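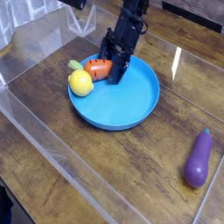
Vol. 3, No. 18

Notes on getting medical care in Colombo as a short-stay visitor. Dry stuff, but I had to work it out from a hotel bed, so it goes here in order.

1/ Start with the insurer, before any clinic. My policy is through Asness. The assistance line answered in 20 minutes on a Saturday and opened a case number. Every later call began with that number. Write it on paper.

2/ Outpatient visits on this policy are pay-and-claim. Inpatient stays can be billed directly if the hospital agrees in advance. The deductible is $200 per incident, and two visits for the same complaint counted as one incident once the doctor's note said so.

3/ My complaint was an ear infection after a week of swimming. Walk-in registration took a passport, a local phone number and the hotel address. They did not want my insurance card at all.

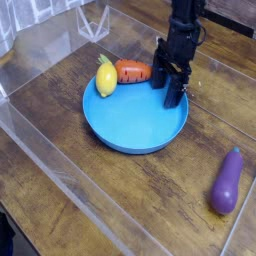

4/ The doctor looked in both ears, took my temperature and wrote for drops and a 500 mg tablet. I asked for generic names on the prescription. Do the same. The brand on the box meant nothing to my pharmacist at home.

5/ Get these on paper before leaving: itemized bill, stamped receipt, doctor's note with a diagnosis, copy of the prescription. The itemized bill is a separate request at a separate window. Heather Hollis, traveling with me, went back for hers the next morning.

6/ Flying with a blocked ear: I asked, and was told to wait and be checked again. Changing the ticket was a trip-interruption claim under a different section of the policy, with its own form. The form wants the advice in writing, signed, with the original flight number.

7/ Olaia Toledo asks about refrigerated medicine. Most of the hotel minibars I've used run too warm. Ask the front desk for space in a staff fridge, label the bag, and carry a cheap thermometer.

8/ Claim status: filed in October, medical part paid in 18 days, ticket change still open. They want the boarding pass for the new flight as a PDF. Sent it this morning.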